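Why Does My Gym Stuff Still Smell? A Summer Project on Washing Sports Clothes
Igor Brabec
Textiles and Everyday Materials, summer session
2018-07-19
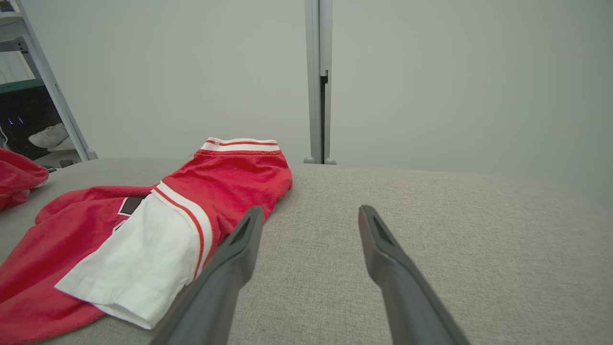 How I ended up with this topic

We were supposed to pick a question about a material we use every day, and most of my class went for denim or paper towels. I play pickup basketball a lot, and my roommate Lu had been complaining about my laundry pile since June (fair enough!), so my topic pretty much picked itself. I wanted to know why sports clothes can come out of the washer smelling fine and then stink again ten minutes into a game, and whether changing how I wash them would help.

Before I started I figured the answer was more detergent. I was wrong about that, and I'll get to it.

What I read first

Fresh sweat barely smells. The smell comes from bacteria on the skin and in the cloth, which break down the oily stuff that comes along with the sweat. Cotton soaks up a lot of water and holds on to some of the smelly compounds inside the fiber. Polyester hardly takes up any water, but it likes oil, so the body oils stick to the outside of the fiber and a cool, short wash doesn't always get them off. When you warm the shirt up again by wearing it, the smell comes right back. That matched my own experience so well that I read the chapter twice.

I also learned that fabric softener leaves a coating. It makes towels feel nice, but on stretchy sports fabric it can trap oils and get in the way of the cloth moving sweat around. My mom has used softener on everything my whole life, so that was an awkward phone call.

What I did

I cut up polyester T-shirts from the thrift store on Lindholm Street and washed the pieces once, plain, to get them all to the same starting point. Then I pinned a piece inside the back of my practice shirt each time I played. After practice every piece went into a closed jar overnight, which I do not recommend if you share a kitchen.

I tried 4 washing methods:

Method A: normal detergent dose, cold water, short cycle
Method B: double detergent dose, cold water, short cycle
Method C: normal dose, warm water, long cycle, turned inside out
Method D: soak in water with white vinegar first, then the same as Method A

The soak was 35 minutes in 700 ml of water with a splash of vinegar. I kept the vinegar in its own bowl and rinsed the piece before it went anywhere near the washer. The detergent was Covus liquid for every method, because it's what the dorm store had and I didn't want to change two things at once.

For the smelling part I got 3 people from my hall to sniff the dry pieces without knowing which was which. They gave each piece a score from "nothing" to "get it away from me." Then I warmed the pieces with a hair dryer and they had to sniff them all over again. I owe them pizza.

What happened

When the pieces were cold and dry, it was hard to tell them apart. Everybody agreed on that, and I was worried I had a project with no results. The hair dryer changed things a lot. Method A got noticeably worse, and Method B was no better, with one sniffer saying it smelled like "flowers on top of a locker room." It also felt kind of stiff and slippery, which I think was leftover detergent that never rinsed out.

Method C did best with all of my sniffers. Method D came second and was pretty close on some pieces, but it had a faint pickle thing going on that one person couldn't stand.

Problems with my project

There are plenty. Noses aren't lab equipment, and my sniffers got tired and started giggling. I didn't sweat the same amount every time, and one evening got rained out, so that piece sat in my bag longer than the others. I changed the water temperature, the cycle length and the inside-out thing all together in Method C, so I can't say which one did the work. My teacher pointed that out when I showed her my plan and I should have listened.

I also wanted to include a special sports wash called Rileteo, but it didn't arrive in time. And I only tested polyester. I'd like to know how cotton and a cotton blend compare, especially with the warm-up step.

What I do now

I turn everything inside out, I measure the detergent instead of glugging it in, and I skip the softener. I check the care label before using warm water, mostly because of colors running onto white trim. The biggest change is that my clothes come out of the gym bag as soon as I get home and get hung up until wash day. I never tested that one, but Lu says the room is a lot better.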